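Quilted bedspread, kids bed, to iron or not to iron??

Home > Laundry & Linen > Bedding

mossybank
Oct 19, 2020
Right, need opinions quick as my sister's lot arrive tomorrow and the spare room is a tip. Got a quilted bedspread for the little bed, the thin sort with wadding in, and it comes out of the machine creased to bits every single time. Fine little creases all over, like tissue paper. Do you iron quilted stuff or does that flatten it? Label has washed off completely. It was a Cirodard one from the closing down sale if that helps anyone.

tealtowel
No no no. Don't iron it. You'll squash the wadding and it never comes back. Mine went like cardboard.

Line dry, shake it hard, done.

pegbag_9
Disagree with the above sorry. I iron all of ours, low heat, pillowcase over the top, never had a problem. Do it from the back. The trick is dont press, sort of hover and let the steam do it.

What spin are you using? If its anything over 700 thats your creases right there.

mossybank
Er. The top one. Whatever the top one is.

pegbag_9
Well there you go then

halfpint
Top spin!! On a quilt!! Poor thing.

tealtowel
Spin's got nothing to do with it, it's leaving it sat in the drum after. Guilty of that myself. Wash finishes, you forget, two hours later it's set like a fossil.

Still say no iron.

larderlight
Is it cotton or polyester? Makes a big difference. Polyester wadding goes funny with heat. My mum had a Bastier one, lovely thing, ironed it on cotton setting and the middle went crunchy. You could hear it when you turned over in bed.

mossybank
No idea, feels like cotton on the outside. Inside could be anything. £9 so not goose down lol

Cant line dry, its been chucking it down here since first thing. Got the airer up in the hall and that's full of school shirts.

halfpint
Tumble it on low with a couple of tennis balls in a sock? Ten mins or so then straight on the bed while its warm and smooth it with your hands. Works on ours. Noisy mind you, sounds like someone falling down the stairs.

tealtowel
Tennis balls are for duvets, wont do a thing for a flat quilt

halfpint
Works on ours as I said.

larderlight
Can I be the boring one and say it's a kids bed. Who is looking at the creases. It'll have a small person and a load of crumbs on it by teatime. Smooth it down, stick a cushion on, go and do the bathroom instead, visitors notice a bathroom.

pegbag_9
Some of us like a nice bed larderlight

larderlight
Some of us have 80 other jobs to do pegbag

mossybank
Ha ok don't fall out over my bedding. I've done the tumble thing, no tennis balls, used two pairs of rolled up socks. Bit better. Now on the bed. Pink with teddy bears and stars, niece picked it, she's mad on bears. Still wrinkly but from the door its fine I think. Have been folding the rest of the wash on top of it which probably isn't helping
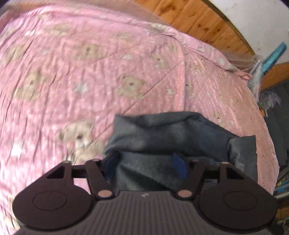
so my plan is leave it overnight, spare blanket folded flat on top for a bit of weight, then take that off in the morning before they get here. If it still looks rubbish I'll have a go with the iron on the lowest setting, just a corner first, on the wall side where no-one will see. Sorry tealtowel.

tealtowel
On your own head be it.

pegbag_9
From the BACK remember. And a pillowcase between.

shojaei_fan
Late but we've got the Shojaei quilts on both bunks and I use a plant sprayer. Fill it with water, fine mist all over, pull it tight at the corners and leave it an hour with the window open a crack. Creases mostly drop out. Dont soak it or you'll have a damp mattress, ask me how I know

halfpint
Oh that's clever. Does it leave marks? Our water's awful hard, everything gets a white bloom on it

shojaei_fan
Not had any but we're soft water up here. Use cooled water out the kettle if you're worried.

larderlight
Kettle water in ours would have more limescale in it than the tap, bits and all

mossybank
Got a plant sprayer! Its had tomato feed in though so will be washing that out about six times first. Will try it tonight before the blanket goes on, if its dry enough by then. Anyone know if Burnum in the precinct still does the plain cot blankets, the ones in the basket by the till? Could do with another

halfpint
They did in May. Upstairs now, next to the towels.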